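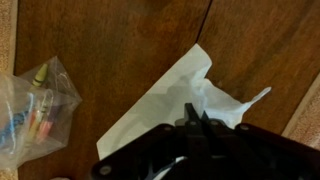
Informe de avance: sala de dibujo infantil de Parkolov
Fecha: 25/03/2024
Para: Fundación Stulari
Preparado por: Radoslava Holub

1. Trabajo realizado

Desde el informe anterior hemos terminado el vaciado de los armarios y la clasificación del material de dibujo. Las ceras se guardan ahora en bolsas de plástico transparente para que los niños vean los colores sin tener que abrirlas. Las cajas de cartón en que venían se rompían a las pocas semanas y hemos dejado de usarlas.

Los grupos siguen dibujando en el suelo. Se mantiene la zona de madera como espacio de trabajo y la moqueta beige queda para sentarse. La cera sale bien de las tablas; de la moqueta cuesta bastante más y pedimos a los monitores que las bolsas se abran siempre sobre la madera. Al acabar, cada grupo recoge sus ceras y tira los pañuelos y papeles usados.

Dénes Kerekes ha revisado las juntas entre tablas y los bordes con la moqueta. No hay nada levantado. Propone dejar el barnizado para el verano, con la sala cerrada.

2. Gasto

Del importe concedido se han gastado 1.875 euros. La partida mayor corresponde a las ceras y el papel, comprados a Pukex en dos pedidos. El segundo llegó con tres paquetes de menos; el proveedor los ha abonado y el abono figura en el anexo. Las bolsas se compraron a Pešek. No se ha cargado nada por horas de personal.

3. Incidencias

Algunas bolsas se rajan por la parte del cierre. Probaremos otras más gruesas antes de hacer un pedido grande. También se pierden ceras sueltas entre sesiones, sobre todo de tonos claros, y habrá que reponerlas.

4. Próximos pasos

En abril empiezan los ocho talleres previstos en la solicitud. Antes queda por etiquetar las bolsas por grupo, colocar una papelera junto a la puerta y entregar a los monitores la hoja de recogida. El siguiente informe incluirá la asistencia y las facturas pendientes.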